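Infection Control Walk-Through, Akpan Wound and Skin Clinic, Huvcombe site
Checklist with inspector's comments
Inspector: Efe Ibrahim
Visit: Wednesday, arrived before the first patient
Items checked: 39. Met: 31. Partly met: 4. Not met: 4.

Only the items that drew a comment are written up. The rest are on the tick sheet at the front desk.

SECTION A. HAND HYGIENE

A1. Sink in each exam room, clear of supplies. MET.
Room 2 had a box of gauze on the ledge beside the faucet. Staff moved it when I pointed. I am marking it met and will look at that ledge again.

A3. Hand rub at point of care, in date. MET.

A4. Hand hygiene audit on file. PARTLY MET.
The February audit reports 98 percent compliance. I don't believe it. The audit was done by the same people being audited, during a quiet hour, with the clipboard in plain view. I watched one dressing change and saw gloves go on with no hand cleaning first. One miss proves very little, but neither does 98 percent. Have someone from another site do the next one, unannounced.

SECTION B. SURFACES AND CLEANING

B1. Written cleaning schedule posted. MET.

B2. Schedule signed for every shift. PARTLY MET.
Every box is signed, in the same pen, in the same slant, for two weeks straight. Draw your own conclusions. I drew mine.

B3. Work surfaces smooth, sealed and wipeable. PARTLY MET.

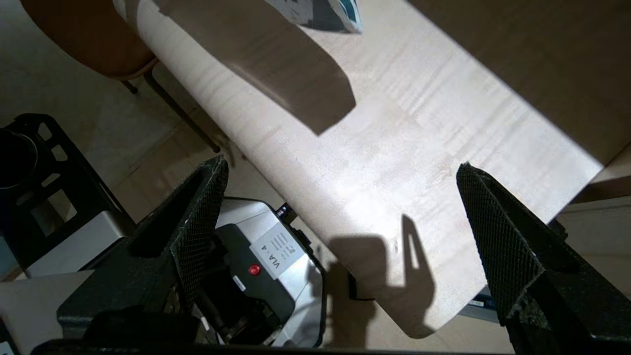 Wipeable is a word suppliers use freely, and I would like to see it tested before anyone leans on it. Ask what the finish is, ask which disinfectants it is rated for, and get the answer in writing. A pale wooden tabletop with a slight gloss can pass a quick look from the doorway, but gloss tells you nothing about whether the seal holds up to a year of daily disinfectant. Wood is acceptable for paperwork and for sealed goods. It is not acceptable for open dressings, and the written procedure needs to say so. At present it says "suitable surface" and leaves it there.

B5. Disinfectant contact time known to staff. NOT MET.
The Clirik wipes come with a contact time on the tub. I asked four people and got four answers, one of them "until it looks dry." Read the tub. Post the number.

B6. Floor drain in utility room clean. MET.

SECTION C. SUPPLIES AND STORAGE

C1. Sterile packs intact and in date. MET.
Pulled a handful from the back of each shelf, where the old ones hide. All fine.

C2. Resealable pouches closed fully between uses. NOT MET.
Two pouches in the utility room cupboard were folded over and held with a binder clip. A fold is not a seal. Staff told me the zippers "give out after a while." Maybe so, in which case the contents go in the trash and you open a new one.
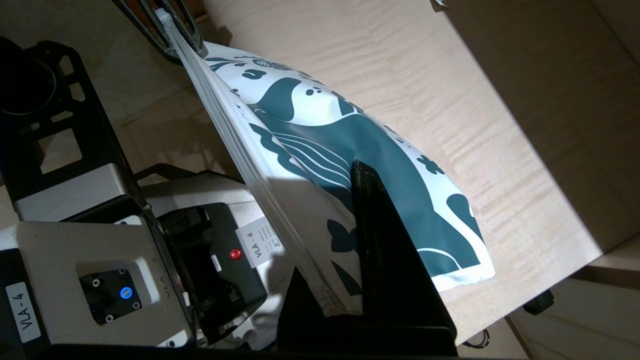

Item C2: resealable pouch with a clear zipper strip along one edge. Check the closure along its full length.

C3. Opened-on date written on every multi-use product. NOT MET.
Half had a date. Of those, several had a day and no month. The Ondico skin cleanser had a date on the cap, and caps get swapped. Write it on the body of the bottle.

C4. Patterned or retail-style packaging labeled with contents. PARTLY MET.
Pretty packaging is fine by me so long as a tired person at the end of a shift can tell what is inside. Add a plain white label, block capitals, on the front. I was told everyone knows what is in which bag. Everyone includes the temp who starts Monday, I suppose. 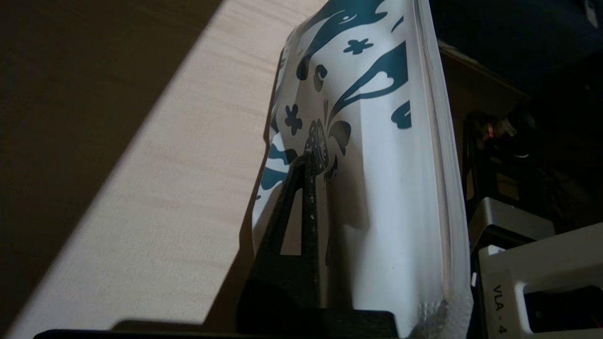
Item C4: white stand-up pouch, teal flower and drip print.

C6. Stock order matches use. MET.
A standing order of 700 pairs of gloves a month sounded high to me, so I asked for the usage log. The log supports it.

SECTION D. PATIENTS WITH SUSPECTED SKIN INFECTION

D1. Open or draining wounds covered before the patient leaves the room. MET.

D2. MRSA flag visible on chart. MET.
It is visible if you scroll. Move it up.

D3. Room cleaned after a flagged patient, before the next one. NOT MET.
The policy is good. Nothing shows it was followed. There is no log, and "we always do it" is what I hear at every clinic, including the bad ones. Start a log.

D4. Redness margins marked and dated on suspected cellulitis. MET.
Seen on two charts. Good clear notes on both.

FOLLOW-UP

B5, C2, C3 and D3 to be fixed before the return visit. Partly met items to have a named person against each. Please do not send me a photo of a signed sheet as proof of B2. Send the cleaning rota and the sheet together, and I will compare the names myself.

E. Ibrahim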